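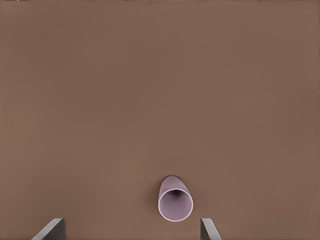

Lavender cup on a brown tabletop (rendering).

Lundgren Matte Tabletop Finish, Cocoa
Starnik Surfaces, item 1131

If you have ever rubbed away at a shiny table on a sunny morning, chasing one smear from end to end and back again, you will understand why we have such a soft spot for a matte top. Cocoa is the warmest of our browns and the one we get the most letters about. It goes on as a paint, dries to a flat, quiet color, and is meant for the tables people live around: kitchen tables, craft tables, the old desk that came with the house and has been three other colors already.

We started mixing the Lundgren line for our own shop counters in Leltcombe, which were a sorry sight at the time, and customers kept asking what we had used on them. So we put it in cans. The recipe has been changed twice over the years, mostly to make it level out better, and the current one is a good deal kinder to beginners than the first batch ever was (our apologies, and our thanks, to everyone who bought that first batch and came back anyway).

About the color

Cocoa sits between our Walnut and our Clay. It has a little red in it, enough to keep it from going gray in a north-facing room, and it gets along nicely with cream walls, brass handles, faded rugs and pretty much any green you care to put next to it. In lamplight it looks deeper. Screens are never quite right about brown, so please do send for a painted sample card before you commit to a whole table. The cards are free, and you can lean one against the wall for a few days and see how you feel about it at breakfast and again after supper.

What it covers

One can covers 50 square feet with a single coat. Most tables want two coats, and a bare or thirsty top will often take a third. It will stick to raw wood, old paint and most primed boards. Glass and glazed tile are beyond it, I'm afraid, and we don't suggest it for anything that lives outdoors.

Getting the top ready

Wash the table with warm water and a drop of dish soap, rinse it well, and let it dry overnight. Then go over it lightly with fine sandpaper. You aren't trying to strip it, just to take off the shine, and it is pleasant enough work with the radio on. Wipe up every bit of dust with a damp cloth, then wipe it again, for dust has a way of turning up right in the middle where everybody looks.

Fill dents and old screw holes with our Junham Filler if you want a truly even top. Plenty of people leave a few dings alone, and we like them that way too.

Putting it on

Stir slowly from the bottom of the can. A foam roller gives the flattest result, and a small brush takes care of the edges. Roll the full length of the table in long passes and don't go back over a patch once it starts to set, however tempting it looks! It will feel dry to the touch in 30 minutes in a warm room. Wait until the next day for the second coat.

You can put light things on it after a couple of days. For hot dishes, heavy planters and the sewing machine, give it two full weeks and use a mat or trivet even then.

Looking after it

A soft damp cloth is all it needs from day to day. Skip the spray polish, which leaves shiny spots that are a nuisance to even out. Coffee and berry juice should be wiped up when you notice them. If the top does get scuffed, sand the spot gently and dab on a little leftover paint with a scrap of sponge. Leftovers keep well in a jar with a tight lid, somewhere they won't freeze.

Goes well with

Lundgren Clear Matte Topcoat, item 339, for tables that see homework, paints and small children
Junham Filler, small tub
Foam roller and tray set
Sample card, Cocoa (free, one per household)

Ordering

Cans are mixed in small batches and leave our Leltcombe workshop every Wednesday. Unopened cans can come back to us for a refund. If you're matching a table to chairs you already own, mail us a chip or a painted scrap and we'll tell you which of the browns comes closest.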